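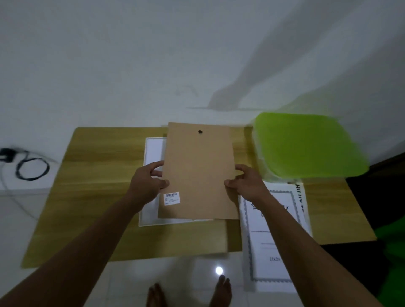
Stiltia frame-change set: setup and upkeep of the head-mounted capture rig

Maintainer: Anatole Tessier
Collection site: Lirnden
Status: second release, April

Summary

The set holds 629 episodes of a person changing prints in picture frames on a low wooden work surface. All video comes from one head unit, built at Kustamska, and is used to train the two-arm cell at Riis. These notes cover how the unit is mounted, checked and repaired. File layout is in a separate document.

Mounting

1. Seat the head unit on the band and close both side latches.
2. Tilt the camera down until both hands stay in view at the far edge of the work surface.
3. Tighten the tilt screw by hand, then a quarter turn with the driver. More than that cracks the collar.
4. Route the lead down the back of the band – never over the ear, where it pulls the camera to one side.
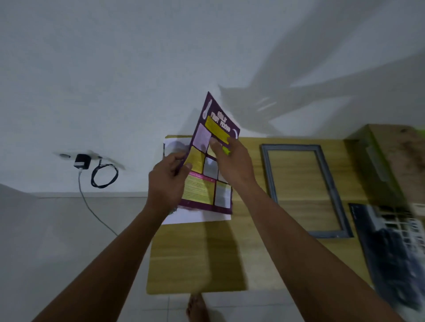
Head-unit view, print handling: purple poster held in both hands, empty frame to the right.

Known faults

Motion blur. Objects near the side of the view smear when the head turns. Small print on posters and labels often can't be read. Do not use this set for text recognition.

Glare. Overhead lights reflect off glass and glossy surfaces. Exposure is locked at the start of each session, so bright spots stay clipped. Relocking in mid-session makes a visible step in brightness and the episode is rejected.

Shadows. Arm shadows fall on the white wall behind the work surface. Background subtraction fails on these episodes. Use the hand masks.

Tilt drift. The collar on unit 2 loosened over a long session, and episode 3401 was withdrawn for this reason. The gap in the numbering is intended.

Upkeep

- Wipe the lens with a dry cloth before each session.
- Check the tilt mark against the scribed line at every break.
- Run the grid calibration on Thursday, before the first session. Reject the unit if the error is above 2 pixels.
- Replace the collar after nine sessions, even if it looks sound.
- Record a short clip with a glazed frame held upright near the wall, and check that the frame edges are straight.

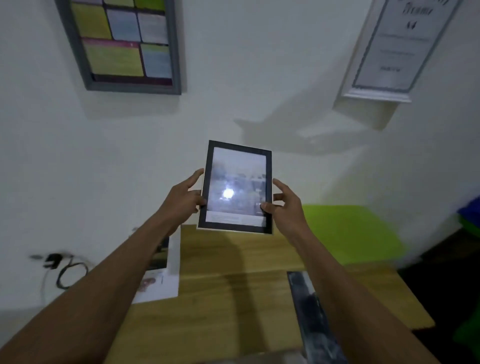 Collar replacement

Power down and pull the lead. Back out the tilt screw, slide off the old collar and clean the seat. Fit the new collar with the slot facing down. Repeat the grid calibration before recording – the old values do not carry over. Log the collar number in the unit file.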